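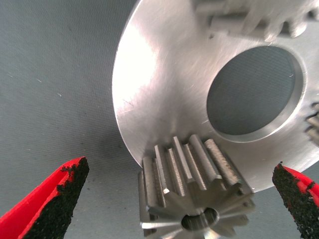

Wrist cam, gear station. Fingers either side of the small spur gear, not touching it yet. Plate behind.

May, open day, written up the same evening while I still have a voice

OK, that was a good one! The folks from Clolluden came through first thing (earlier than they'd said, so I was still taping down the extension cord), then the Gondal people after lunch, and in between it was whoever wandered down the hall. The door clicker says 126. I'd have guessed half that, but the gear station was never without somebody leaning on the rail.

We ran the Prumelix demo on the big plate, same as in rehearsal: go down, straddle the small gear, close, lift, bring it over, mesh. I kept the wrist view up on the wall monitor the whole time and I'm so glad I did. From the rail you mostly see the back of the arm. On the monitor you get the red fingers coming in with those black gritty pads and the gear sitting between them, teeth out like a little star, and people get it right away. A kid asked if the pads were sandpaper. I said go ahead and feel the spare, and after that I had to let everybody feel the spare.

Numbers for the log: 131 pick attempts over the day, 4 misses. Two of the misses were before ten in the morning and I'm blaming the lights. Somebody (me) had aimed the desk lamp straight at the plate to make it look pretty, and the glare off the brushed face was washing out the near teeth. I swung the lamp toward the wall and it settled down. The third was a visitor bumping the table. The fourth I can't explain, the fingers closed a hair high and the gear just squirted out and rolled off under the cabinet. Still there, I think. Bring a magnet tomorrow.

Things I want to change before we do this again:

Start pose. I like the pause where the fingers hang on both sides before closing, it's the best part of the show, but it runs too long. People thought it had frozen. Cut it to 2 seconds.

Gear spot. We're setting the pinion down really close to the plate, just under the bore. It looks great on the monitor but leaves hardly any room if the approach drifts toward the metal. I'd like to try it farther out on the gray mat. The plate has enough scratches already without us adding to them.

Best question of the day came from one of the Gondal visitors, who wanted to know what happens if the teeth land tip to tip. Answer: it wiggles. I ran it on purpose for them and it wiggled in on the first try, and I acted like that was normal. We should put that in the regular routine, it got a bigger reaction than the clean runs.

Jidadura want to see the same thing at their place. I said maybe, depends on whether the plate can travel. It's heavy and I'm not carrying it down those stairs again.

Left on the bench: spare pads, lamp, the clicker. Arm is parked and powered off. Mat needs a wipe.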